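The Hovside is a compressor dehumidifier sold for bedrooms and small flats. I bought mine in August, after a wet winter in Clevden left mould along the skirting in the back bedroom and a musty smell in the wardrobe. It cost $731 from the local appliance shop, delivery included.

Setup takes a few minutes. Stand the unit upright overnight before switching it on, clip the tank in and set a target humidity. I use 50 per cent. The castors run well on floorboards and badly on carpet. 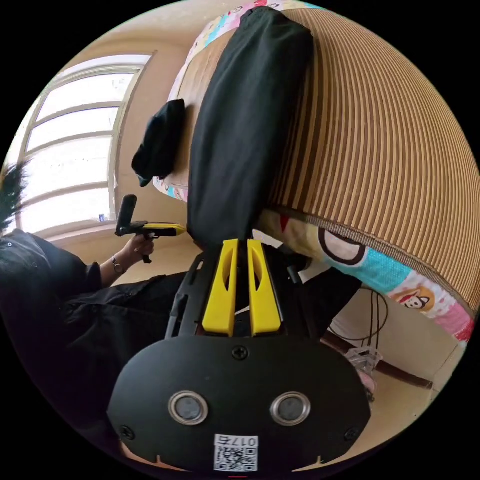

**Can you dry washing with it?**

A full load on an airer dries overnight in a closed room, jeans excepted. Laundry mode ignores the humidity setting and runs the fan on high, so I don't use it in a room where anyone is trying to sleep.

## Noise

On low it sounds like an older fridge. The compressor starts with a thump, and I noticed that for the first week. On high it's too loud for television unless you turn the volume up. The Ferri I had before was quieter but collected far less water, and its tank leaked at the float.

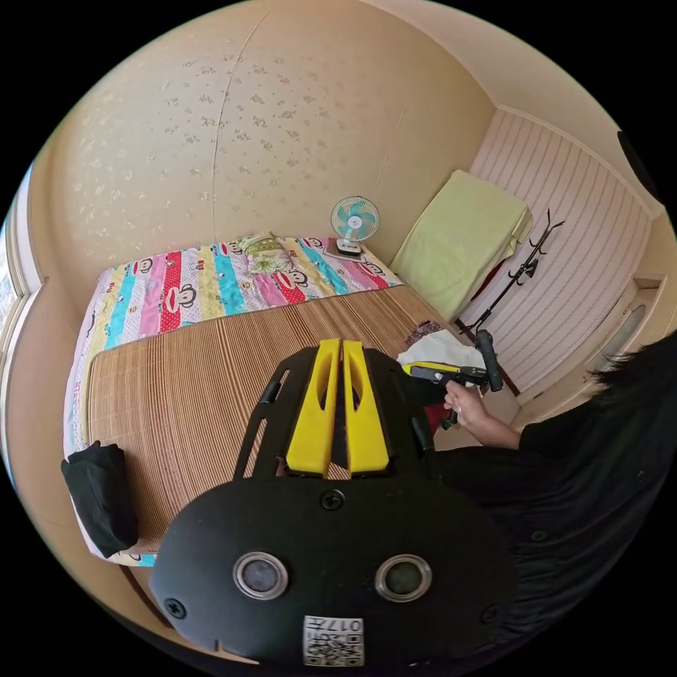 *Photo: Dosau Home Notes*

## Running it

The display keeps a tally of hours. Mine reads 136, mostly nights and two rainy weekends. The tank lifts out from the front and has a proper handle, which the Ferri lacked. There's a hose outlet at the back for continuous draining, but the hose is sold separately and the fitting isn't a standard garden size. Ring the shop first if you want one.

The filter slides out from the side and can be rinsed under the tap. Hovside says every fortnight. In a room with a doona and a wool rug I'd do it weekly.

The mould hasn't come back since I scrubbed the skirting. Leather shoes at the bottom of the wardrobe have stayed clean as well. The windows still fog up on cold mornings if the door has been left open to the hall.

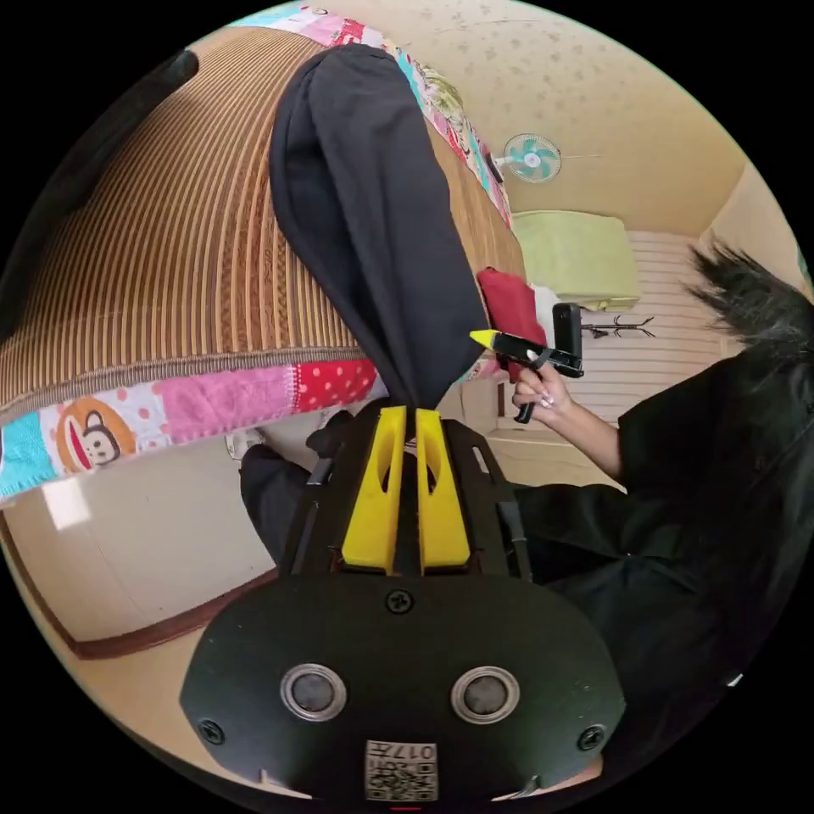

Registering the warranty was the worst part. The serial number is printed in pale grey on a grey panel, low down behind the tank, and I needed a torch and a phone camera to read it. A small white label with a QR code, set on plain black like the one under the two silver-rimmed openings, would have saved me the trouble. The online form also rejected my receipt twice before accepting it on the Thursday.

## Verdict

7 out of 10. Good at removing water, average on noise, poor paperwork. I'd buy it again for a damp bedroom, though I'd wait for a sale.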